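4. Setting up transponders for a race meeting

Each bike needs one Jitell transponder, fixed low in the chassis before practice begins. Riders who own a personal transponder can use it as long as the number is entered in the Wurnadia timing software.

4.1 Fitting the transponder

1. Switch off the bike and remove the bodyshell.
2. Slide the transponder into its holder with the label facing up.
3. Plug the lead into a spare receiver channel. Red goes to the center pin.
4. Refit the shell and push the bike over the loop by hand. The decoder beeps once.

Note: Carbon chassis plates block the signal. On these bikes, mount the transponder on the outside of the plate.
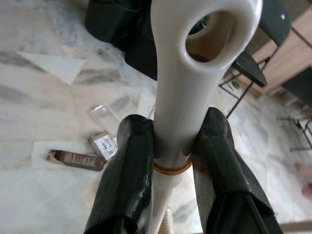
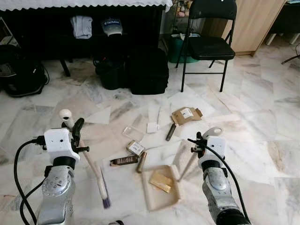
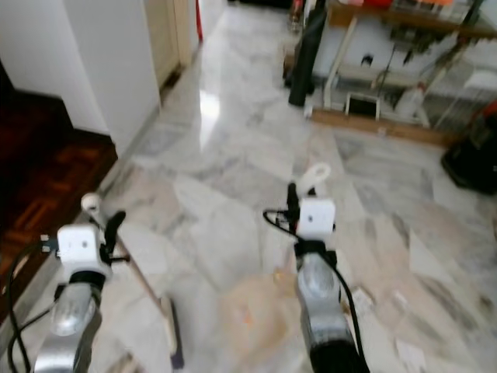
Brush with the purple bristles: second picture.

4.2 Entering riders

1. Open the Mendevari race file and choose Riders > Add.
2. Type the rider's name as it should be printed on the results sheet, for example Kayode Ezeani.
3. Enter the transponder number and the class.
4. Save, then check that the rider shows up in the practice list.

If two riders share a transponder, put them in separate heats. The software accepts the same number twice but credits every lap to the first name on the list.

4.3 Loop and decoder

Lay the loop wire across the full width of the track, with 400 mm between the two runs. Keep the decoder at least 2 m from any generator - a noisy supply shows up as missed laps.

Caution: Do not run the Lamrani charger from the decoder's power strip.

Set the minimum lap time before the first heat. Questions about class settings go to Abdelkrim Berrada at race control.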